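4. Evaluation of the commercial kit

4.1 What was supplied

The kit we tested is sold by Stultov under the name Tranditz. It is offered to small offices, break rooms and serviced apartments as a table-clearing package: an arm, a control unit, a head camera, a year of software updates and access to a library of ready-made skills. The buyer is told that the arm can be placed at an existing table and put to work the same afternoon, with no training of its own and no change to the room. Our unit was bought through the reseller Rosell at list price. Neither the maker nor the reseller saw the results before this paper was submitted, and neither paid for any part of the work.

We had two reasons for choosing this kit over its competitors. The first is that the printed claims are unusually specific. The product sheet gives a success rate for "everyday tabletop items," a mean time per item, and a list of object types said to work out of the box. Claims of that sort can be checked. The second is that the kit has already been cited in three workshop papers as a baseline, in each case with the maker's own numbers copied over. We think a baseline should be measured by the people who use it.

4.2 Setup

Installation took one person most of a day. The same-afternoon claim may hold for someone who has done it before, but the written guide skips the step in which the camera is registered to the arm, and the first support reply we received pointed us to a page that no longer existed. Malte Lindemann of Hamann, who had installed an earlier version, supplied the missing values. A customer without such a contact would have been stuck until the next support reply, two working days later.

We left the room as it was. The vendor's own demonstration material, so far as we can tell from the clips on its site, uses matte surfaces, even light from above and a small set of objects placed well apart. Offices and apartments seldom look like this. We used a table with a smooth, reflective top, kept the usual room lighting, and let the objects sit where a person might leave them. Objects were ordinary groceries and kitchen items, some rigid and some soft. Figure 4 gives a view from the head camera during one of the runs.

A run consisted of a set of items on the table and a single typed instruction. The operator was allowed to start the run and to press the stop button, and nothing else. We counted an item as cleared if it had been lifted, carried to the target area and released there without falling over the edge. Items pushed to the target area without being lifted were counted as failures, since the product sheet says "picked and placed." The maker may feel this is harsh. We would answer that the wording is theirs. 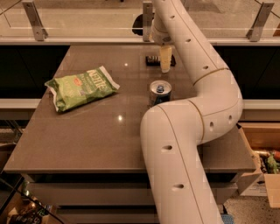 Figure 4. Head camera view during a run: chip bag, beverage can, a small dark item near the back of the table, and a pale yellow item at the wrist of the arm.

Over the full test we recorded 195 runs. Of these, 168 reached a natural end, meaning that the arm either reported the task complete or gave up without help. In the remaining runs the operator pressed stop, usually when the upper link was about to sweep an object off the table. The control unit wrote 2,955 log entries across all runs, and we read every one that carried a warning flag.

4.3 Results against the product sheet

The claimed success rate was not reproduced under our conditions. On rigid items standing well clear of their neighbors, the kit did well, and we have no complaint. Beverage cans in open space were approached from above, gripped below the rim and moved without trouble in nearly every attempt. If a buyer's needs end there, the product sheet is close to the truth.

Results fell off once items stood close together. The planner appears to treat each object as if it were alone, and then to correct the path late if contact is predicted. In practice the late correction often brought a link down over a second object while the wrist was busy with the first. The logs call this event "minor path revision," and the software does not count it as a fault. A buyer who reads only the weekly summary screen would never learn of it.

Soft packages were the weakest group. Chip bags are on the maker's list of supported items – third from the top, in fact – yet the arm tended to close on the middle of a bag, where there is little to hold, and ignored the crimped end that a person would reach for. Several attempts ended with the bag turned around on the table and left there. When we asked about this, we were told that soft packages are supported "with the premium skill set," a condition that does not appear on the sheet we were given. We did not buy the premium skill set, and we cannot say whether it helps.

Reflections gave us a smaller problem than we had expected. Before the tests we had assumed that bright spots on the tabletop would be taken for objects. This happened on only a few occasions, mostly in the morning, and the arm recovered by itself each time. We mention it in fairness to the maker, whose older documents warn against glossy tables in terms that now seem too strong.

4.4 Time and supervision

The sheet's mean time per item is computed from successful picks only, starting at the moment the arm begins to move. Our figure would look better, too, if measured that way. We started the clock when the instruction was entered and kept it running through retries, and the result was long enough that the operator, waiting by the stop button, could have cleared the table by hand several times over.

That comparison is unkind to almost any current system, and we do not press it. The more serious point is that the operator could not leave. The kit is priced on the assumption that it frees a worker for other tasks, and the cost calculator on the reseller's page enters supervision as zero. With stops needed as often as we needed them, zero is the wrong number. We tried the calculator again with 30 minutes of supervision per working day, a figure we consider generous to the product, and the payback period it returned was longer than the warranty.

4.5 What we could not test

We had one unit, in one room, with one software version. An update was released in September, after our last run, and its notes mention "improved handling near neighbors." The notes give no numbers. We have asked for the test conditions behind the change and will report them if they arrive.

We also made no attempt to study wear. The joints showed no change that we could detect during the test, but the test was short next to the service life given on the sheet, and nothing here should be read as support for that claim or as evidence against it. The same holds for the skill library. We used the ready-made skills included in the purchase and wrote none of our own, on the view that a customer who could write them would probably not be shopping for this kit.

Until independent numbers exist for the updated version, we suggest that papers using the kit as a baseline state the surface, the spacing between objects and the rule for counting a success, and that they leave the maker's rate out of their tables.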